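Notes on the living room set, part of Gratideck. I'm Marianna, and I wrote most of this in one sitting, so please forgive the rambling!

# gratideck-livingroom

Gratideck is our little collection of everyday things in everyday rooms: bags, blankets, tables, the stuff you tidy up without thinking. The living room set is the soft-and-crinkly one. I wanted materials that never look the same twice, so fuzzy fabric and paper got top billing (Remigiusz wanted mugs, and he can have mugs in the next release).

## Fuzzy stuff

Everything shaggy goes under `plush`, whatever it was sold as. We went back and forth on splitting it into throws, rugs and toys, and I gave up because half the time you only get a corner of it. Color goes in as a list, so mixed pile is fine.

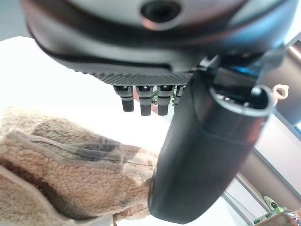 *`plush`: shaggy, beige / tan / light brown*

If you're adding entries, please don't write "brown" and move on. Kumiko went through the whole `plush` folder fixing those and she'd like her evenings back.

## Paper and glass

Paper bags get a `state` field: `flat`, `open` or `crumpled`. Torn bags still get one of those three, plus a note. The table has its own entry, and its see-through top is a pain to label. I settled on tagging the glass and the metal underneath as separate parts, with any lettering on the glass under `print`.

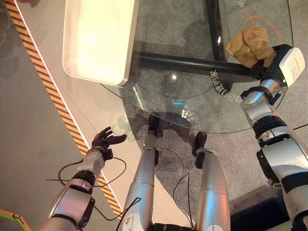
*2 min read*

For that one, the bag is `crumpled`, color `tan`, and it's on the glass near the far edge of the table. The table is `round`, with `glass` for the top and `metal, black` for what's below. Carpet goes in as `gray, speckled`. Don't type out lettering you can't read all of, just put `partial`.

## What's in the folder

- `items.csv`: 433 rows, one per thing
- `rooms.csv`: 8 rows, one per room layout
- `notes/`: my scribbles, plus Nerea's much neater ones

## Still to do

- Decide if a cushion with fringe is `plush` (Lucyna says yes, I say no)
- Merge the old Pudik color names
- Spell-check `notes/`, mostly mine

Last edited February 10, 2020. Send fixes to me or Nerea, and small ones are welcome too.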